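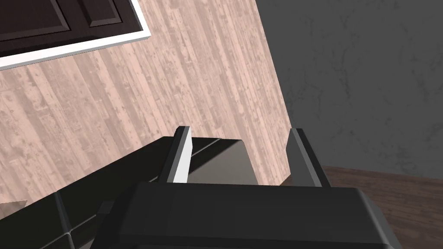

Skotel came back to say the fingers were never wrong, the mount was, and would we please stop editing the finger files. Fair. That was the short version of a long reply and it has changed how the Dulska model gets looked after, so this month's item is mostly that. Sorry to those waiting for the charging dock piece, next time.

Background for new readers. Dulska is the two-arm robot in our simulated living room. Dark door, pale boards, low table with the fruit and the cutlery on it. The real one sits at Harkbridge, the simulated one sits on our render machine, and the two are supposed to agree. Since April they have not agreed. Close the gripper on a fork in sim and it sat skewed between the fingers, same command on the hardware and it came in square.

What we did wrong: went into the finger meshes and shaved them until the fork looked right. Worked for the fork. Broke the cup. Put it back, tried again with the collision shapes, broke the spoon. Two evenings of that.

What we should of done first, and what is now the procedure:

Open both grippers fully before touching any values. Do it from the home pose. Not halfway through a task, a half finished grasp leaves targets in the controller and you will chase them.

Check the wrist mount transform against the drawing. Ours had a rotation left over from the old adapter plate. Small, but the fingers are long and it shows at the tips.

Look through the wrist camera, not only the room camera. The room camera hides all of this. From the wrist you get both fingertips and whatever is between or behind them, and a bad mount shows up against the straight edges in the room. Use the floorboards or the wall line.

Then friction, then damping, then force. In that order. The force limit is 26 in the config now. If yours says 100 you have an old copy, pull again.

Restart after changing the mount. A reload isn't enough, the arm keeps the old one cached – this cost us most of a morning.

Then the long test. Open and close, 3,000 cycles per arm, nothing in the fingers, log the finger positions. We used to stop at 300 and call it good. The drift we were after doesn't show by then. Run left and right separately the first time. If one wanders, fix that one and run both again.

After the mount fix both arms held through the whole run. Left was a touch noisier, within limits, we are watching it. No mesh edits anywhere in the current version, all the shaved fingers are gone from the repo. If you made a branch off one of those, please rebase or just bin it.

Tabletop checks come last. Same room, same table, don't rearrange things to make it easier. Fork and spoon on the right, the two dark utensils on the left, white cup at the right edge. The cup is the awkward one, the right arm starts very close to it and any leftover error in the mount shows on the first move.

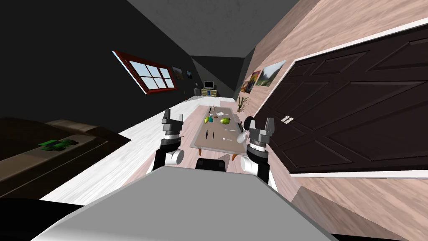 A reader on the Faulkner project asked whether the cup could be moved in toward the middle, as their right arm clips it on the way out of home and the whole run gets thrown away. Please don't. Or do it in your own copy and label it. The cup stays where it is in the shared version, since moving it would hide exactly the error we spent the spring on. If the right arm clips, go back to the mount step and start over.

Same reader wanted to know about lifting the home pose a little instead. That one is open. Hardware people at Harkbridge are not keen, the real home pose is tied to the parking brackets and they'd have to re-teach both arms. We'll try it in sim only and report back.

Other bits:

Gripper naming is now left and right as seen from the robot, everywhere. Some old logs have it from the viewer's side. Check before you compare.

Skotel is sending a new adapter drawing. Don't change anything until it is in the shared folder.

Config freeze is 2nd August. Anything for the mount, friction or force values has to be in before then, with the cycle log atached. No log, no merge. Texture and lighting changes can wait till after, they don't touch the arms.

Still looking for someone to take over the nightly cycle runs. It's mostly reading plots. Reply to this mailing if you want it.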